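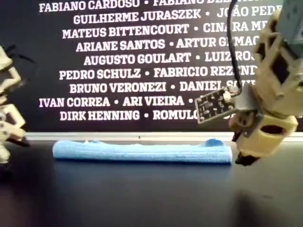
Towel rolling, two arms – notebook, 2024-07-14

We use cookies to remember your preferences and to see how the notebook pages are read. Accept / Manage settings

Sunday, so I had the bench more or less to myself until Kanokwan came by after lunch, and I got a lot further than I thought I would. Writing it all down now while my hands still remember it, because by tomorrow I'll have talked myself into some other version of events.

Where we were: Derek's demonstrations from last week all start with the towel flat, and they are lovely to watch, but the policy trained on them gets lost the moment the roll is mostly done. My guess is that it has hardly seen a finished or nearly finished bundle, so it keeps fussing with it. So today's plan was to start many of the episodes late, with the light blue towel already in a long low roll across the black table, and only teach the tidying up at the end.

The right arm does most of the work in these. I bring the gripper down at the right end of the roll, where the fabric likes to bunch into a hump, and the idea is to press and draw that hump out along the length, slowly, while the left arm stays out of the way on its own side. It sounds like nothing. With the leader arms in your hands it is surprisingly hard, as you get no feel for the cloth at all and have to go by eye. I kept coming down too deep, and then the towel slides along with the tip and the whole roll goes crooked (sorry to whoever has to go through those episodes – I've marked the bad ones in the sheet).

What helped was Kanokwan telling me to stop looking at the gripper and look at the shadow under the towel. She learned it when she was doing the Cheetham parts and it really does work! When the tip gets close, you see the two dark edges come together, and you can ease off before you touch down. On this shiny tabletop the reflections confuse it a little, but after a while you stop noticing them.

Things to remember:

- Pause at the top before the first move. I was rushing off the start and the first bit of every episode came out jerky.
- Keep the black cable to the little sensor board in a loose curve. I twisted the right wrist too far once and felt my stomach drop, though nothing pulled out.
- Let go of the left leader gently. If you drop it, the left follower drops too, and I would like us to keep both of them in one piece.
- Re-roll the towel by hand between episodes and don't make it too neat. Wiroj is right that we all make the same roll every time without meaning to.

Episode count for the Umell set stands at 472 now, counting today's and leaving out the ones I marked. I'd like Kanyarat to do the next batch, as she moves quite differently from Derek and me, and I think we need somebody who isn't in the same habits.

Still bothering me: whether the late starts should go in the same set as the full rolls or be kept apart. Cyril wants them mixed. I lean toward keeping them apart for one training run, just to see, and then mixing. We can argue about it on the Viltivdale call.

Left both arms powered down, towel folded on the shelf, sheet up to date. Need more blue towels of the same kind before this one goes thin.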